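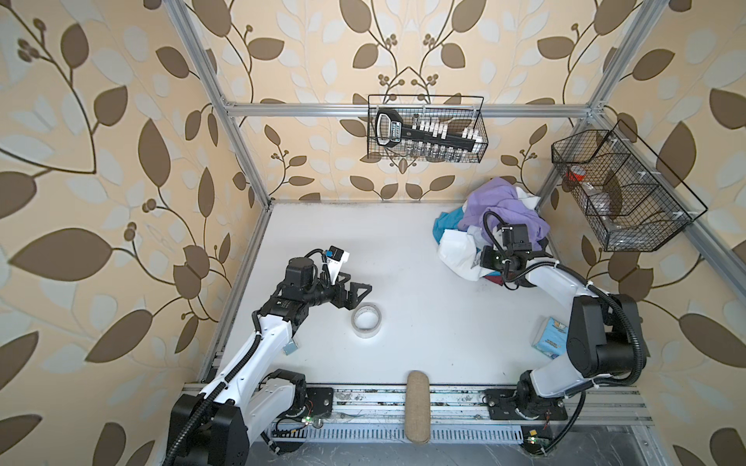 Folding before packing: worth the bother?
Home & Moving > Packing and Storage

zhuoran_lu
Moving in July, and my sister keeps sending me articles that say every piece of clothing has to be folded, rolled or filed upright before it goes near a box. I've got one heap on the table, shirts and all, and a roll of clear tape. Colour me unconvinced. Is there any real benefit if it's all getting washed and hung at the other end anyway?

Roman Witkowska
Depends how much you're paying for boxes. I folded everything for the move to Plostolbridge and used 15 cartons. My brother stuffed his and used 19 for what looked to me like less clothing. Not a scientific study, I'll grant you.

zhuoran_lu
So four boxes. What's that, a couple of coffees? I'd spend a whole evening folding to save it.

Santeri Kettunen
Anyone selling you a "method" is selling you a method. The Alwood people have a $376 wardrobe kit that is cardboard with a rail in it. Garbage bags, hangers still in, tie the neck. Finished.

Roman Witkowska
Garbage bags split. Mine did on the front steps, in the rain.

Santeri Kettunen
Then buy thicker bags.

zhuoran_lu
The purple one and the blue one can be squashed, I don't care about those. It's the white shirt with the button cuffs I'd rather not iron twice. And before anybody starts on tape, mine is the ordinary clear stuff on a cardboard core. 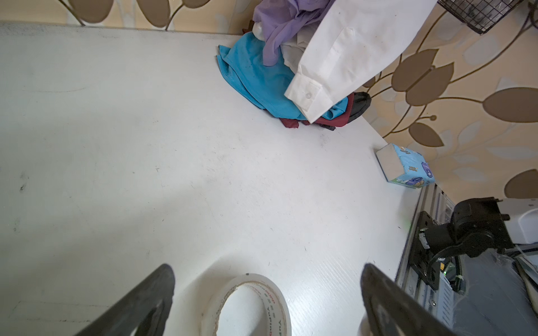

Fengying Shen: I'd worry more about the tape than the folding. Clear tape is fine for a box of T-shirts, but I've had it lift off dusty cardboard by morning. Rub the seam down hard with your palm and run a second strip across it. And don't let anyone tell you the dear stuff is three times better. I bought Vonunent on advice from this very forum and couldn't pick the difference.

Santeri Kettunen
That was my advice and I stand by it.

Fengying Shen
I know it was.

zhuoran_lu
Okay, small experiment. I'm doing the white shirt properly, buttons done up, sleeves back, and the rest goes in however it lands. If the folded one comes out of the box looking any better I'll report back. I suspect it won't.
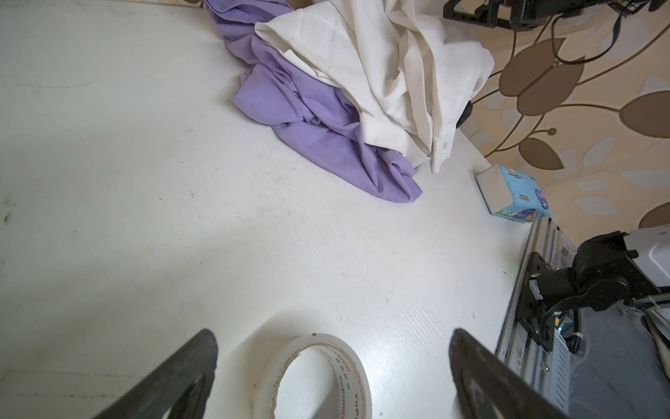 The other thing I don't buy is the tissue paper between layers. Whose shirts are these articles written for? I have pocket tissues and they're for my nose.

Roman Witkowska
Tissue paper does help with collars. You'd have to fold the collar first, mind.

Santeri Kettunen
Hangers. Bag. Tie the neck.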